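Subject: Re: Hall acoustics, Traltholm reading room

> We measured again with the new Brelis panels up. Reverb is
> better at 400 Hz but speech is still muddy. Add more panels?

No, not yet. Check the mounting depth first. 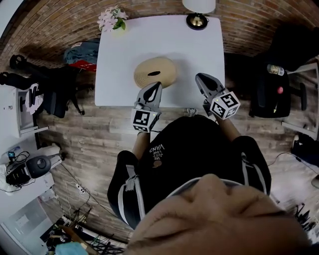
A panel fixed flush to plaster does little below 600 Hz. Set it off the wall by 16 mm or more and measure again before ordering anything. Bare tabletops also matter, since a flat white one like the table with the straw hat on it reflects speech straight up to the ceiling. Felt on two or three of them is a cheap test.

Log each run separately, with the doors closed and the fan off.
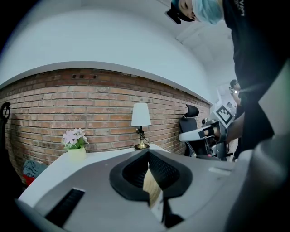 Keep the source position fixed between runs. The Ilmont sheet from June mixes two positions, so its 82 readings can't be compared with yours. I would leave them out of the average.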